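How a TV Superhero Show Gets Made

A superhero episode lasts less than an hour on your screen, but it takes months to make. Many people work on it, and most of them never appear in front of the camera. This page follows one made-up story from the first idea to the night it airs. The hero is called Virance, and she can turn sound into light. The villain is called Niker. They live in a city called Plovness.

The Writers' Room

Everything starts with writers. They sit together in a room, often with a big board on the wall, and plan the whole season before anyone writes a single script. A season is a group of episodes that tell one long story. Ours has 11.

The writers decide who the main villain will be and when the viewers will find out. Niker does not show up in the first episode. A door is left open in a bank, and a guard cannot remember his own name. Small clues like these are called foreshadowing. They hint at something that comes later.

Once the plan is ready, each episode is given to one writer. That writer makes an outline first, which is a short list of what happens. Then comes the script. It has the words the actors say and short notes about where they are and what they do. A script is usually changed many times, so new pages are often printed on colored paper to show which version they belong to.

Building the City

Plovness is not a real place, so the crew has to make it. Some streets are real streets with the signs changed. Rooms that are used every week, like Virance's apartment, are built inside a large building called a soundstage. These rooms are called sets. Many have only 3 walls, which leaves space for the camera and lights.

Other parts are made on a computer. Artists build objects and rooms as 3D models, choose what their surfaces look like, and add pretend lights. The computer then works out the finished picture. This last step is called rendering.

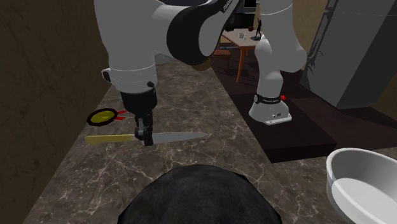
Costumes

A superhero suit has to look strong, but the actor must also be able to run, sit down and use the bathroom in it. Designers draw the suit first. Then they make a test version in cheap cloth and check how it moves.

There is usually more than one suit. One is kept neat for close-up shots. Another is stretchy, for jumping and falling. A third may be torn and dirty for the end of a fight. The stunt performer needs suits too, in a different size.

Stunts

A stunt performer does the moves that could hurt an actor. Fights are planned like dances. Each punch has a count, and the punches do not land. The camera is placed so that a fist passing in front of a face looks like a hit. The sound of the hit is added later.

When Virance flies, the performer wears a harness under the suit. Wires lift the harness, and a team controls the wires. Artists erase them from the picture afterward.

Visual Effects

Our episode has 425 shots. A shot is one piece of film between two cuts. In 373 of them, nothing magical happens. People talk, open doors or ride the bus. The rest need effects, such as the light that comes out of Virance's hands.

On the day of filming, there is no light beam. The actor holds out her hands and pretends. Sometimes small lamps are hidden in her gloves so that her face glows the right color. Artists draw the beam later and match it to the lamps.

Editing and Sound

The editor picks the best version of every shot and puts them in order. If a scene is slow, the editor makes it shorter. Then the music goes in, along with footsteps, wind and other noises. Many of these are recorded in a studio by people who walk on gravel or shake sheets of metal.

The finished episode goes to the TV channel, and it airs on Wednesday night. By then the crew is already filming a later one.

Words to Know

Foreshadowing: a hint about something that happens later in a story.
Rendering: when a computer turns a 3D model into a finished picture.
Set: a place built for filming.
Shot: one piece of film between two cuts.
Soundstage: a large building with sets inside.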